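2026-05-18
Notebook, gripper bench. Comparing the two finger sets and the two wrist cameras on the hand-held pair.

Continued from the last entry. Reminder for colleagues who open only this page: "Purnell" is the old finger set with the soft lining, "Nulta" is the plain black block finger. Marras is the small controller board that reads the opening width. Jollon is the logging program on the bench computer. I wrote Jollon and Marras in the wrong order in the previous entry, please ignore the table there.

What I wanted to know today

1. Do the Nulta fingers hold a round container as well as the Purnell ones, without the lining?
2. Do the left and right cameras show the same amount of finger at the bottom of the picture?
3. Is the width reading from Marras stable when the cable is moved?

Setup

Both grippers with Nulta fingers for the whole day. I decided not to mix the sets, because last time I mixed them and then could not say which effect came from where. Marker plates stay on both sides as before. I tightened the left plate again, it had a small play which I could feel but not see. The right one was fine.

Camera exposure is fixed by hand. Automatic exposure is switched off since the previous week, when the brightness was jumping each time the fingers closed. Fixed value is better for comparing, but the reflection on the table is then stronger. I have turned the ceiling lamp down by one step. It helped a little with the left camera and I think nothing with the right.

Zero of the width: fingers fully closed, reading taken, then fully open, reading taken. Repeated 3 times on each side. The left side came back to the same value every time. The right side was different on the second closing, then good again. I wrote the bad value on the sheet and did not delete it.

Grasping

40 grasps in total, divided equally between left and right hand. Container lifted, held, put down, released. The low black table was left standing on the wooden top, so that I must reach in front of its legs and not come always from the free side.

With Nulta the grasp is firm if the container is in the middle of the finger faces. If it is near the tip, it rotates slowly in the grip. Purnell did not have this behaviour, or much less. I suppose the lining makes the contact area bigger. But Purnell is wider, and I touched the table legs with it very often in the last session. With Nulta I touched them only at the beginning, when I was not yet used to the length.

My hand gets tired sooner with Nulta. The spring is the same, so it must be that I press harder when I see no soft material. For a fair test somebody else should do the same series without knowing my opinion.

Marras and the cable

First I suspected the connector for the bad closing on the right. I moved the cable near the connector, near the middle, and near the floor, with fingers closed. No jump at the connector. One jump when I pulled it near the handle, where it goes out of the housing. I fixed it there with a cable tie and after this the value was quiet. This is not a proof, the series after the repair was short.

Jollon stopped once and wrote error 238. The manual says only "frame late". The log before this was complete, and I restarted without changing anything. Frames stored in the longest run: 3757. I compared this with the number of width readings in the same run and they agree, which was not so with the older version.

Camera views

I looked at both views with open fingers over the bare table top, low angle. The pictures below are for comparing with the Purnell ones in the folder. For my question 2: the blocks take the lower corners in both, and the middle stays free, so a thing on the table can be seen before grasping. The reflection is the weak point. If the white spot lies exactly between the fingers, a light-coloured object could be lost in it. To check with a white cup.

The screw holes on the upper face of the finger are well visible, and I could maybe use them as a reference for how open the finger is, independent of Marras. Idea only.

Still to do
- same series with Purnell, same exposure, same lamp step
- wide container, as soon as I find one which is not too heavy
- longer run on the right side to see if the cable tie was really the solution
- ask for the matt mat for the table, it was promised already in the beginning of May

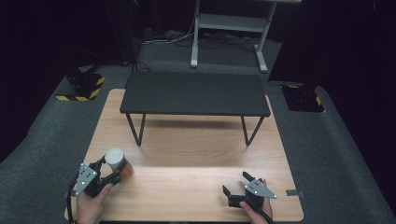
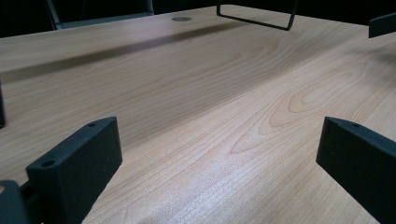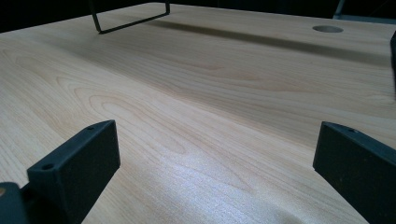
Last picture: Nulta fingers open, low over the table, glare left of the middle.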